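Week 4 handout: Teaching by showing

Welcome back, everyone. Last week we spent most of our time on what a policy is and how it gets trained, and I promised that this week we would get to the part I like best, the part where a person sits down and does the job so that a machine can learn it. Please read this before the lab, and bring it along with you, as I will keep pointing back to it.

There are three ways of showing that we care about in this course. The oldest is kinesthetic teaching, where you take hold of the arm itself and push it through the motion. It feels very natural for the first few minutes and then your shoulders start to complain. The second is teleoperation, where you move a leader device and the robot follows. We used this in the Prothero lab last year, and those of you who helped out will remember how long it took to get used to having no feeling in your fingers. The third is the hand-held gripper, where you carry the jaws around yourself and no arm is needed until much later.

Most of your lab time this term goes to the third kind, on the Sotesar bench, and mostly with two grippers at once. Two-handed work is where beginners get into trouble, so let me spend a little while on it.

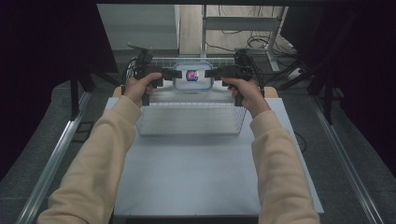 The main thing to keep in mind is that both hands are holding the same object, so every small push from the left is felt on the right. With a stiff box you can squeeze fairly hard and get away with it. A thin plastic one will bow, and if one side lets go a moment early the whole thing tips. Close both sides, pause for a breath, and only then lift. When you set it down, let it rest fully before you open either jaw. I know the pause feels silly – please do it anyway. A short still moment between closing and lifting makes the recording much easier to cut into steps.

Clear containers deserve their own paragraph. Depth estimates on see-through plastic are poor, and the policy often ends up leaning on whatever is inside or underneath. So vary the contents and the background when you record, and don't let one lucky arrangement carry your whole set.

On numbers: the Cemeck set we use for the first assignment has 3,000 demonstrations, of which 1,125 are two-handed. You will not be asked for anything like that many. Each pair records nine good ones, and by good I mean complete, unhurried and started from a different position each time. Keep the failed ones too, in a separate folder, with a line saying what went wrong.

Before next week:
Read the Idard notes, sections on time alignment and gripper width.
Write half a page on which of the three methods you would choose for folding a towel, and why.
Check that you can open the sample recordings on your own machine.

Questions are welcome in the hour after lab – I usually stay until the room gets locked.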